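생산기술 > 로봇 셀 > 점검표 > 양팔 셀 2호
검색어를 입력하세요 검색
읽는 시간 3분

Jilldale 작업장 양팔 케이블 셀 정기 점검표
개정: 2026년 9월

합격은 O, 불합격은 X로 적는다. 세모는 쓰지 않는다. 지난 3월 점검표에 세모가 너무 많아서 결국 전부 다시 했다.

1. 작업대와 벽 패널
[O] 상판 고정 상태
[O] 모서리 프로파일 기둥 흔들림
[X] 작업 영역 안 물건 정리
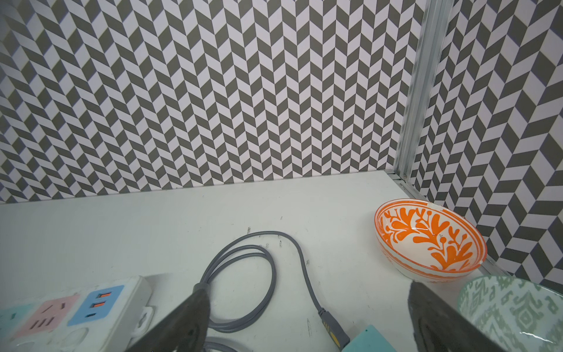

작업 영역 정리는 이번에도 X다. 케이블 시험용 셀인데 식기가 상주한다. 오른쪽 벽 레일에 바짝 붙은 주황 무늬 그릇은 팔이 벽 쪽으로 붙는 동작에서 제일 먼저 만날 물건이고, 그 옆 연두색 그릇은 이미 손가락 끝과 겹쳐 보이는 자리다. 티칭을 다시 하는 것보다 그릇을 옮기는 편이 싸다. 상판의 잔얼룩은 닦아 보고 안 지워지면 그대로 둔다.

2. 팔 베이스와 리니어 레일
[O] 베이스 플레이트 볼트 조임
[O] 케이블 체인 걸림 없음
[X] 모터부 적색·흑색 배선 여유

조임 표시 펜은 Wurner 것을 쓴다. 다른 펜은 한 달이면 지워지고, 그러면 조였는지 안 조였는지를 두고 토론이 시작된다. 모터 옆으로 고리처럼 나온 가는 전선은 체인에 쓸리지 않게 묶을 것. 두 그리퍼가 케이블 하나를 두고 위아래로 만나는 자세에서는 속도를 120으로 제한한다. 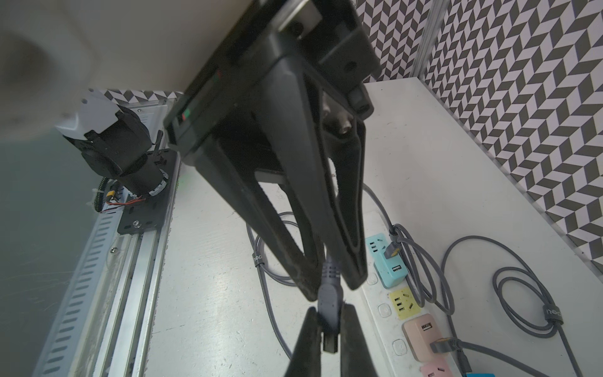
3. 그리퍼 손가락
[O] 좌우 손가락 유격
[O] 패드 마모
[O] 완전 열림 위치

패드는 개폐 1000회마다 본다. 지난번 교체 뒤 카운터는 486. 아직 멀었다고 적으면 다음 점검자가 건너뛰므로 적지 않는다. 예비 패드는 Rezende 상자에 2개 있다. 상자에 Tinier라고 적힌 것은 규격이 다른데, 끼우면 또 들어가기는 한다. 끼우지 말 것.

4. 케이블과 시험 소품
[O] 케이블 피복 손상
[X] 코일이 손가락 경로를 침범하지 않음
[X] 상판 부스러기 제거

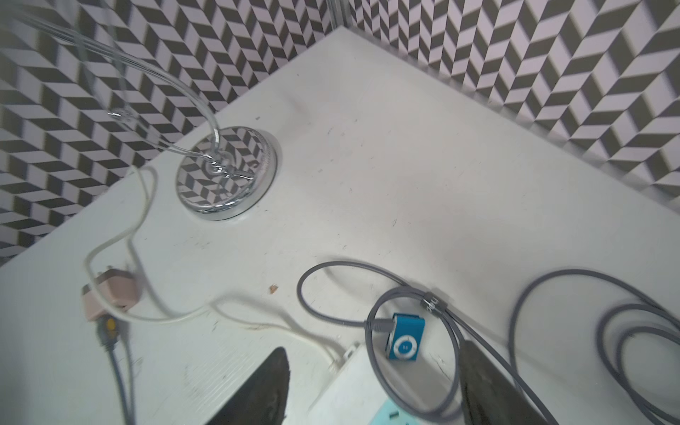
그림 3. 파란 소형 MP3 플레이어와 주위에 크게 감긴 회색 케이블.

코일이 이만큼 벌어지면 손가락이 내려오다 엉뚱한 줄을 집는다. 쓰지 않는 쪽은 타이로 묶고, 갈색 부스러기는 집게팔 말고 손으로 치운다. 정지 버튼을 누른 다음에.

5. 멀티탭
[O] 본체 미끄러짐
[O] 어댑터 삽입 깊이
[X] 여분 케이블 정리 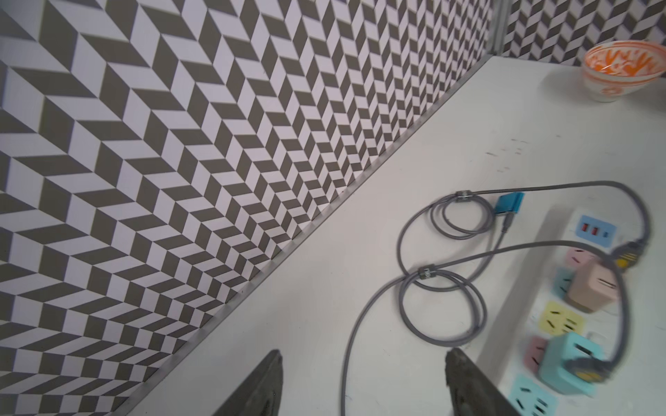
그림 4. 멀티탭에 꽂힌 큐브형 어댑터 두 개와 그 앞의 회색 편조 케이블.

클립으로 묶은 것까지는 좋은데 아래쪽 케이블 한 줄이 멀티탭을 넘어간다. 어댑터는 손으로 눌러 끝까지 들어갔는지 본다. 눈으로만 보고 O를 치는 버릇은 이번 개정부터 X로 센다.

재점검 대상: 1, 2, 4, 5번. 3번 담당은 으스대지 말고 5번을 도울 것.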